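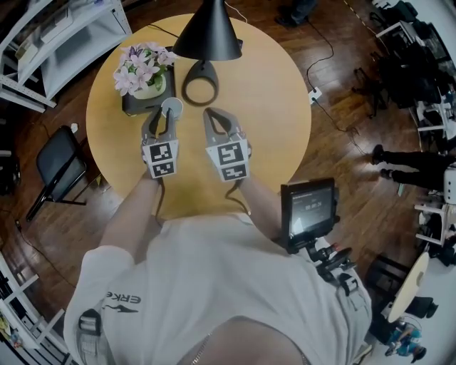 Halima Mussa wrote in to ask why her side table is always sticky round the flowerpot, however often she wipes it. My guess is that she wipes round the pot, as we all do, and has been polishing the same ring since October.

Take everything off first. Lamp, pot, tray, the lot. Damp cloth, drop of washing-up liquid, go with the grain, then a dry cloth straight after. Wash the tray at the sink and dry the underside too, or you'll have a fresh mark by Saturday.

Lamp flex goes off the back of the table, never across the front, unless you enjoy catching lamps. Dust the shade while it's cold and switched off. A clean paintbrush does it better than any of the fluffy things I've bought.

Bottles that live near the table belong on a shelf. Tall ones at the back, caps tight, and no promoting half-empties to the top where you'll forget them until they're 9 years old. 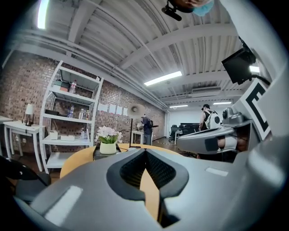
White metal shelving against the brick wall, bottles and boxes up off the floor.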